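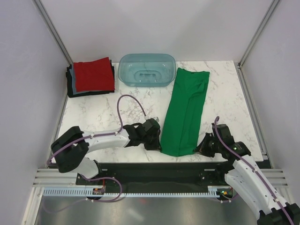

トップ > 学生プロジェクト > 職場と自動化 > 報告書

1. 調査の動機

「たたみ作業は来年には機械に任せられる」という説明を、私たちは衣類リユース会社Planholmの見学で最初に聞いた。同社は回収した古着を仕分け、たたみ、棚に戻す仕事を手作業で続けてきたが、March期の繁忙に合わせてHuvow社の双腕ロボットを試験的に入れている。作業台の上で二本のアームが緑色の衣類を左右からはさむように向き合い、その横にたたんだ布の山が置かれている様子は、確かに見栄えがする。ただ、見栄えと仕事の中身は別に考えたい。この報告では、機械の性能よりも、台のまわりで働く人の一日がどう変わったかを中心に書く。

2. 方法

班員3人で現場に通い、午前の作業を見学した。あわせて、たたみ担当の従業員5人に各30分の聞き取りをした。会社側の導入資料(社内名称はClanano計画)も読ませてもらった。対象人数が少ないので、結果を業界全体に広げるつもりはない。

3. 会社の説明

資料によれば、導入の目的は「単純作業からの解放」である。空いた時間は検品や接客に回せるという。しかし、検品に必要な研修の時間や、接客に移った場合の賃金については資料のどこにも書かれていなかった。質問すると「今後検討する」という答えだった。解放された後の行き先が決まっていないのに解放と呼ぶのは、少し早いと思う。

4. 聞き取りの結果

まず、たたむ仕事は思ったほど単純ではない。従業員は布を手に取りながら、ほつれ、しみ、ボタンの欠けを見ている。ある人は「たたむのと見るのは同じ動作」と話した。たたみだけを機械に渡すと、見る工程を別に作らなければならない。資料の工数計算にはこの分が入っていなかった。

次に、新しい仕事が生まれている。衣類を台に置く、向きをそろえる、止まったときに声をかけて再開する、という仕事だ。担当者の2人は、これを「子守」と呼んでいた。自分の速さで進められた作業が、機械の都合に合わせて待つ作業になったという。腰は楽になったという声もあり、この点は公平に記しておく。立ったまま前かがみになる時間は減ったそうだ。

また、雑談が減ったと答えた人もいた。以前は大きな机を囲んでいたが、いまはロボットの担当になると一人で離れた場所に立つことになる。会社はこの変化を把握していなかった。

5. 比較

同じ地域のクリーニング店Bajwaでは、ロボットではなく高さを変えられる作業台を入れた。店側の話では、体の負担についての苦情は減り、席の並びも変えずに済んだ。仕事の量も種類も違うので単純には比べられないが、腰の問題が目的なら、ほかの手段もあったはずである。Planholmの資料には代替案の検討が一つもない。

6. 考察

私たちは自動化そのものに反対しているのではない。疑問なのは、評価の項目が枚数と時間だけで、待ち時間、見落とし、配置換え後の賃金が入っていないことだ。働く人に聞かずに作った評価表では、うまくいったという結論しか出にくい。試験期間の後半には、従業員が自分で記録をつけられる欄を評価表に加えるよう会社に提案した。返事はまだ来ていない。

7. 残った課題

午後の作業は見学できなかった。繁忙期が過ぎた後の人員配置も確認できていない。聞き取りの質問が「困ったこと」に寄りすぎていたという指摘を授業で受けたので、次の班が続ける場合は質問票を作り直してほしい。質問票の原本は研究室の共有棚に置いてある。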